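Ticket 293: petition form drops signatures
Status: open
Opened 18 March 2001

Okay, I'm back on this one. For anybody just joining in, the Drumholm petition (the one asking the governor to let the jailed strikers from the Pryor march see a lawyer) has been losing names. People fill in the form, get the thank-you page, and then never show up in the list. I noticed when my own aunt called to ask why she wasn't on it!

First thing I tried was signing it myself, 20 times, with made-up names. Three went missing. All three had an apostrophe or an accent in the last name, so I figured that was that, and I changed the script to accept them. Signed again, all there. I went to bed pretty pleased with myself.

Next morning, more complaints, this time from the Funesley chapter. Plain names, no accents anywhere. Grr. I pulled the server log and the missing ones had all come in during the evening rush, after the radio piece about the arrests. So it's a second problem. My guess is that two people hit Send at the same moment and one entry gets written over the other, but I haven't proved it yet.

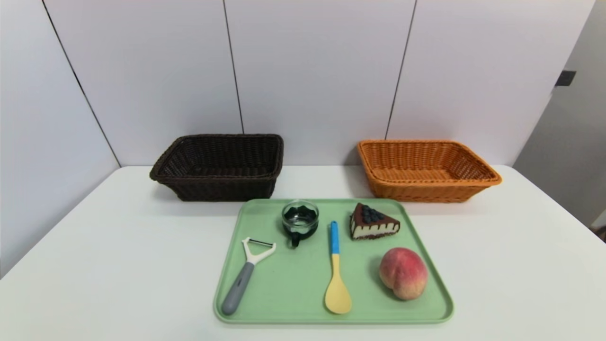 The two baskets at the back of the table.

What I've done for now: every signature also gets emailed to the petitions mailbox before it touches the list, so we can at least rebuild. Please don't delete anything from that mailbox, even if it looks like a duplicate. It fills up at 100 messages, so save them to disk and tell me when you do (the Prurnton office did this right last time, thank you!).

Still to do: put a lock on the list file, and go back through the old log to find the folks we lost. The log has their towns but only part of the names, so I may need chapters to check against their paper sheets. Also, can we hold off on quoting a total to the newspapers? We're over 3 pages short on the printout and I'd hate to give out a number we have to take back.

Leaving this open until the lock is in.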